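Magazine > Features > Craft and Home

The quiet pleasures of a plain board

Solange Fehr keeps her favourite chopping board on the windowsill, where the morning sun gets at it. It is maple, as wide as a tea tray and very heavy, and she has used it nearly every day for 31 years. There's a dip in the middle where the bread goes. "I could sand it flat," she says, "but then where would I put the loaf?"

I went to see her in Flodholm in March, when the harbour was still half asleep and the only warm place in town was her workshop behind the old net store. She makes boards. Bread boards, cheese boards, great slabs for carving a roast on, and little ones for a single lemon. She has made them for more than 50 shops and kitchens over the years, and she still gets excited about a fresh plank (so did I, by the end of the afternoon).

What she loves about maple is how close the grain is. Oak has open pores that hold on to onion and garlic, and pine dents if you look at it crossly. Maple takes the knife kindly. It's pale too, so you can see what you've chopped and what you've missed when you wipe it down.

Then there are knots! Many makers cut them out and burn the scraps. Fehr keeps the sound ones, the tight ones that don't move when you press them with a thumb. A knot marks the place where a branch once grew, and the grain has to find its way past it like water round a stone. She'll happily spend 15 minutes turning a plank this way and that, deciding which face should be the top.
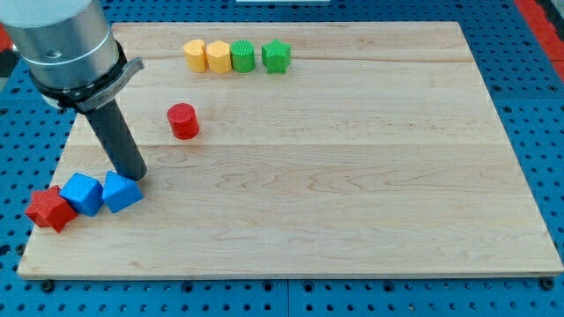

Maple with a few darker knots among the grain lines.

Looking after a board is simple, and I wish I'd known it before I ruined my grandmother's. Wash it by hand in warm water, both sides, and stand it on its edge to dry. Leave it flat on a damp worktop and it will cup. When it starts to look thirsty, rub in some food-safe mineral oil, leave it overnight and wipe off what's left in the morning. Fehr does hers once a month, with an old sock.

For smells, half a lemon and a handful of coarse salt work wonders. For scratches, do nothing at all. She has seven boards in her own kitchen and every one of them is covered in fine lines, and they're lovely, soft as cloth under your hand.

Before I left she let me choose an offcut from the bin. Mine has a small knot near one corner. It lives beside my kettle now, and so far it has only met cheese.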